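Search this site Search Go

Visit report: Skollero spice cleaning and packing plant, Zuvville

Normunds Vanags
August 2019

The Skollero plant stands on the east side of Zuvville, between the rail spur and the old grain elevator. It cleans, grades, sterilizes and packs whole dried spices, mostly for wholesale customers, with a smaller line for retail pouches. The company opens the building to outside visitors once a year. I applied in March, received a confirmation by mail, and joined the morning group. There were 12 of us, split between food technology students, two buyers from a restaurant supply house, and people like me who write about dry goods.

Sign-in took longer than planned. Visitors hand over watches, rings and pens, put on a coat and hair cover, and read a one-page allergen notice. Mustard and sesame are both handled on site, on a separate line at the north end with its own air supply. The notice also asks whether the visitor has been near livestock in the past two days. One of the students had, and she waited in the office until the tour was over.

Receiving

Raw material arrives in woven sacks on pallets, or in cartons for lighter goods such as bay leaf. Each lot gets a card with the supplier, the crop, the date of arrival and a sample number. The sampler pushes a hollow probe into sacks taken from the top, middle and bottom of the pallet. The draws are combined, mixed and divided down to 500 grams, and half of that goes to the lab. The other half is sealed and kept until the lot has been sold through.

Moisture is checked first. For whole pepper and similar goods the plant works to a limit of 12 percent, and anything above that goes to the drying room or back to the seller. The drying room was running on our visit with coriander seed on the racks. The air is kept low in temperature so that the oils stay in the seed, and a batch can take most of a day.

Cleaning

The cleaning line is a Temba unit, second-hand, installed four years ago. It has a scalping screen for sticks and string, an aspirator for dust and leaf, a gravity table for stones, and a magnet at the discharge. The gravity table drew the most questions. It is a sloped deck with air blown up through it. Light material floats and runs downhill, while heavy material stays in contact with the deck and is carried uphill by the shaking. The operator adjusts air and slope by ear and eye, and keeps a notebook of settings for each spice. I was shown the page for cumin, which had been crossed out and rewritten several times.

Sichuan pepper is the difficult one. The part that is wanted is the split outer husk. The seed inside is hard and gritty and has little flavor, and the stems and thorns have to come out too. The husk weighs almost nothing, so an air setting that removes leaf will also remove product. 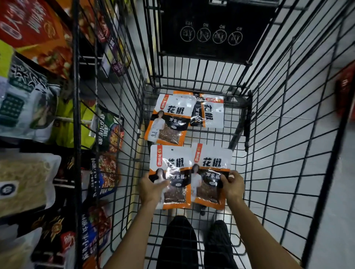
Grading of the husk at Skollero is done by color, degree of opening, and the share of seed and stem left after cleaning. Buyers expect an even red or red-brown with few black seeds. The aroma is tested by crushing a measured amount and smelling it at fixed intervals, and the numbing strength is tested by a panel using a weak water extract. Retail packing puts most of the weight on appearance. A pouch with a clear window in the lower half, like the white and orange ones marked 花椒, lets the shopper see the dark reddish-brown contents, so a seedy or faded lot cannot be hidden behind the print. The drawback is light, which dulls the color over time, and the plant advises stores to keep windowed packs off the top shelf.

Sterilizing

Whole spices pass through a steam chamber made by Polus. Saturated steam is applied under pressure for a short time, then the product is dried under vacuum and cooled with filtered air. We viewed it through glass only. The technician gave the cycle in general terms and declined to give times and pressures by product. Green herbs lose color in this step, and the plant sends those out to a contractor.

The chamber log is kept on paper as well as on the computer. The last entry before our visit was cycle 1,611 since the door seal was changed. Seals are the main cost in upkeep, followed by the vacuum pump oil, which picks up water and has to be changed often.

Blending and packing

Blends are made in a ribbon mixer in a closed room. Salt goes in first, then ground spice, then any oil, which is sprayed. Sauce seasonings are not made here.

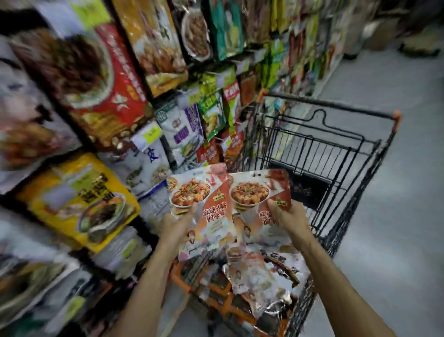
The reason given was water. A dry plant is kept dry, and floors are cleaned by vacuum and scraper, with wet washing allowed only during the yearly shutdown. A wet product such as a chili bean sauce would need kettles, drains and a hot filling line, and steam from those would cake the powders next door. Skollero sells ground Sichuan pepper and chili to a firm that does this work and has no plans to take it on.

The pouch line itself is ordinary. A weigher drops the portion, a former makes the bag from roll film, and the jaws close it. Every 10 minutes a worker pulls a pouch, checks its weight and squeezes it under water to look for bubbles. Failed seals are mostly due to dust in the seal area. An extraction hood was added over the jaws last winter, and the reject bin is now emptied once per shift.

The tour ended in the lab, where the kept samples are stored by month on steel shelving. Questions were taken there until noon. Applications for next year's visit open in March and must be sent by mail to the plant office, with shoe size included for the safety footwear.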